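Module 6: Product Positioning in Mobile Handsets
Handout for the second seminar
Issued January 19, 2026

Purpose of this handout

These notes accompany the seminar on how handset makers divide a product range between price bands. Students are expected to have read the course chapter on segmentation before attending. The Gralness case, which is set out in short form below, will be used for the group exercise and may also be used in the written assignment.

1. Range and tier

A handset range is usually arranged in tiers. The premium tier carries the newest camera and display parts and sets the public image of the maker. The middle tier sells in greater volume and often takes over parts that were premium a year earlier. Difficulties arise when the two tiers come too close together. Buyers then move down the range, and the maker loses margin on sales it would have made in any case. This effect is called cannibalisation.

2. The Gralness case

Gralness sells two families of handset, the Briltus (premium) and the Drakos (middle tier). In December the firm brought forward a new Drakos model with the same screen size as the Briltus and a price 155 pounds lower. Network retailers welcomed the change. The firm's own shops did not, and asked for a longer interval between the two launches.

Students should note three points when reading the case papers:

The casing of the two models is almost the same, and shop staff reported that customers could not tell them apart at the counter.
Software support for the Drakos ends 2 years before that of the Briltus - a difference which does not appear on the box.
Sakum, a rival maker, cut the price of its own middle-tier handset in the same month.

3. Form factor and finish

Finish is one of the cheaper ways to separate tiers. A maker may keep one basic shape across a range and vary the surface, the edge or the weight. Whether buyers will pay for such differences depends on how clearly they can feel them in the hand.

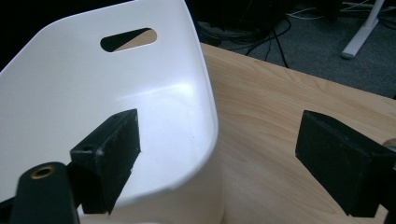
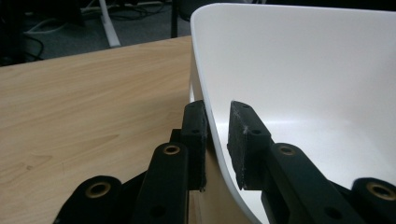
Smooth white shell with a curved rim.

Groups should decide whether Gralness ought to change the casing of the Drakos, alter its price, or delay the next model. Each group has 20 minutes to prepare and will present its decision to the seminar. A decision to take no action is acceptable if it is argued from the case papers.

4. Written work

The assignment asks for a recommendation to the Gralness board. Sources should be cited in the department's usual style, and tables do not count towards the word limit. Work is to be submitted through the course page.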